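Tullthorpe Folding Set
Data card, version 3

Summary

The Tullthorpe Folding Set is a collection of short recordings of household laundry being sorted, folded and stacked on beds. It covers everyday clothing and bedding in lived-in bedrooms. The release contains 2,082 recordings. Each one covers a single item, from the moment it is picked out of the pile to the moment it is put down for good.

The set is maintained by the Drundari textile handling project. It was put together for work on cloth state: whether an item is spread, part folded, folded or bunched, and what it is lying on at the time.

Contents of the release

recordings/ – one folder per item, numbered in order of capture
labels/ – one text file per recording, same number as the folder
rooms.txt – room codes with bed covering, mat (yes or no) and ceiling type
garments.txt – the list of garment classes
splits/ – train and test lists
CHANGES.txt – differences between versions

The test list holds 200 recordings, drawn from rooms that do not appear in the training list. Please do not move recordings between the lists if you intend to report results against earlier versions.

The activity

Each session begins with a pile of clean laundry on or beside a bed. The person folding works through it in any order they like. No folding method is prescribed. Trousers may be folded leg to leg and then in thirds, or in half and half again; both occur often. Shirts are folded with the sleeves in or left out. Larger pieces such as sheets and covers are usually left until last and are sometimes draped over the side of the bed in the meantime.

Finished items stay on the bed until the end of the session, so a typical view has folded and unfolded things lying next to each other. We consider this useful. A set that showed one item at a time on a plain table would be easier to label and of less help to anyone working on real bedrooms.

Surfaces

Beds are recorded as found. The covering may be a sheet, a blanket, a quilt or a woven mat laid over any of these. Mats get their own field in rooms.txt. Cloth slides more easily on a straw mat than on a padded quilt, and a fold that holds on one will often shift on the other. Patterned quilts also make the edge of a garment harder to find, particularly where the garment is printed in similar colours.
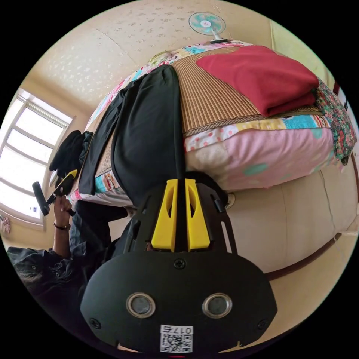

Dark clothing has its own difficulties. Inner folds in black fabric show very little contrast, and it can be hard to tell trousers from a long top when the item is lying lengthwise with part of it turned under. Labellers were told to use the class "dark, unsure" where two people could not agree. This class should not be merged with trousers. In version 2 it was, and the effect on results for that class was large enough that we split them again.

Labels

Every recording has a start state, an end state, a garment class and a surface. The states are:

spread – the item lies open, with most of its outline visible
part – at least one deliberate fold, not yet in its final shape
folded – a compact shape with squared or nearly squared edges
bunched – no deliberate folds, fabric gathered or heaped
draped – part of the item hangs over an edge

An item may be both bunched and draped. In that case both are given, separated by a comma, with bunched first. Small creases are ignored. A loose flap on an otherwise spread garment does not make it "part" unless the person folding put it there on purpose, which has to be judged from the recording and not from a single still.

Colour is given as one plain word (red, black, tan). Patterned items get the word "pattern" followed by up to 3 colours in no set order. We did not try to name shades.

Garment classes

Trousers, shirt, T-shirt, dress, underwear, socks (pair), towel, sheet, quilt cover, cloth (other), dark, unsure. "Cloth (other)" takes anything folded so tightly that its type cannot be told. A rectangular stack of plain fabric with no collar, seam or waistband showing goes here, even if the labeller has a strong guess.

Known problems

Socks are under-represented. Most people paired them before the session and put them straight in a drawer.

Room lighting was not controlled. Evening sessions are warmer in tone than morning ones, and red and pink items are sometimes swapped in the colour field as a result. The Evby rooms are the worst affected.

The Feng rooms were recorded in November and contain more thick bedding than the others. Models trained only on these tend to call any padded edge "bunched". Almost 2,000 of the labels have been checked a second time. The remainder are marked "single" in the last column of the label file.

Ceiling type is recorded in rooms.txt for completeness and has not been checked.

Suggested use

Classification of cloth state, fold planning, and separating garments from patterned bedding. The set is not suited to fabric identification. No fibre content was noted, and care labels were not read.

Corrections

Send the recording number, the field and the value you believe is right. Corrections are applied in the next version and listed in CHANGES.txt – the recordings themselves are never renumbered.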